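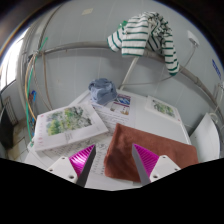

Attachment 1: brown towel, folded, on white table

Ticket: Front loader stops before final spin, towels only
Opened by: Dwayne Iwasaki
Assigned to: Wendell Baptiste, Pruitt Appliance Support
Date opened: 2003-02-26
Status: Closed, no parts replaced

Reported problem
Celtik front loader stops at the end of the rinse and shows fault 57. Door stays locked until power is switched off. Happens with towel loads. Shirts and bedding finish normally. Machine was moved to its present location in November. Detergent is Drerel powder, one full scoop per load.

Entry 1, Baptiste
Fault 57 is logged when the drum fails the balance check and the retry limit is reached. It is not a door lock fault. Asked customer to confirm the shipping bolts were removed after the move and to check the level front to back and side to side.

Entry 2, Iwasaki
Bolts are out, all of them, and in a bag in the garage. Level is off at the right rear foot. Adjusted and tightened the lock nut. Ran an empty spin cycle, no fault. Ran a load of towels, fault 57 again.

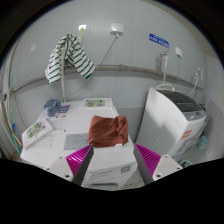

Entry 3, Baptiste
An empty spin that passes rules out the motor and the speed sensor for now. Please list what was in the failed load, and clean the drain filter before the next test. Standing water left in the tub gives the same code on this control board.

Entry 4, Iwasaki
Filter had lint and one coin in it. Cleaned and refitted. The failed load was 2 bath towels and nothing else. Retested with the same load, fault 57 after three tries. Retested with those towels plus a set of sheets, cycle finished.

Entry 5, Baptiste
Load is too small. Heavy items collect on one side of the drum and the control cannot spread them. Add items until the drum is at least half full. Also cut the powder to half a scoop. Excess suds slow the drain and shorten the time left for balancing.

Entry 6, Iwasaki
Several towel loads run at half full or more, half a scoop of Drerel. No faults. Tetum hose clamp at the drain checked, no leak.

Resolution
Right rear foot leveled, drain filter cleaned, load size corrected. Reopen if 57 returns with a half-full drum.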